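I still think we scored the Wusarlow fault wrong. The left gripper stopped with its fingers open beside the glass lid, the log said "grasp complete," and the right arm went on with the buns as if all was well!

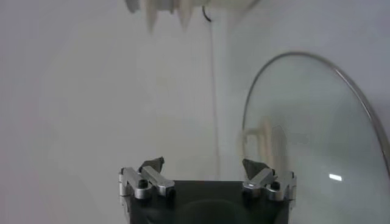 A false "complete" scares me more than a broken lid (and I've swept up a few), yet our form gives it the same weight as a slow cycle. Over 200 runs, and one bad flag can hide in any of them. 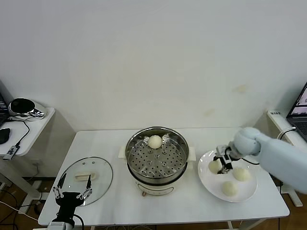 Ellcombe Kitchen Robotics Team

So stop both arms, every time. I'll take the lost minutes.

Contact | © Ellcombe | Back to top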